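Towels and cloths: the January sort-out

Quick one from Noura, as the kettle's on and I've got to be at Potau by two.

The cloth cupboard at Drustell is finally getting done. Over 2000 cloths and towels went through the wash last year acording to Lina's tally, and most of them came back to the wrong shelf. So, new system. Everything gets folded flat, hem side tucked where you can, and goes in a tub. No more carrier bags on the hook please. Ruba found one behind the boiler with tea towels in it from goodness knows when.

Brown towels and grey cloths can share a tub for now. Glass cloths stay separate. Anything with paint on goes to Jihad for the workshop, he'll take the lot, holes and all.

Fold on the white table by the partition and keep the middle of it clear. Tubs and baskets to the sides, so the next person has room to lay a bath towel out full width. Wipe it down when you're done. Those little scuffs won't come off by the way, I've had a go with everything in the cupboard, so don't waste your morning on them. 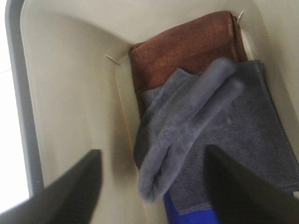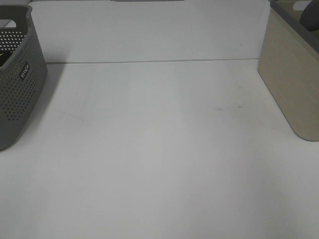

Top: brown towel folded in the beige tub, greys over it. Bottom: the folding table, grey basket on the left.

Still wanted: 2 more lidded tubs, any colour, clean. Old bath sheets also welcome if they've some life left in them. Pillowcases we have plenty of, thank you, really plenty. Leave things with Touran at the Arach Road door, mornings best, not on the step if it's raining.

Next folding session Tuesday, after lunch. Come for half an hour if that's all you've got. Lina is bringing the good biscuits and the labels, Ruba has the marker pens (if you borrowed the thick black one can we have it back). Awad Street lot, you're on the flannels again, sorry.

Labels go on the short end of the tub so we can read them once its on the shelf.

Right, must run. Ring me about lifts.

Noura Boutros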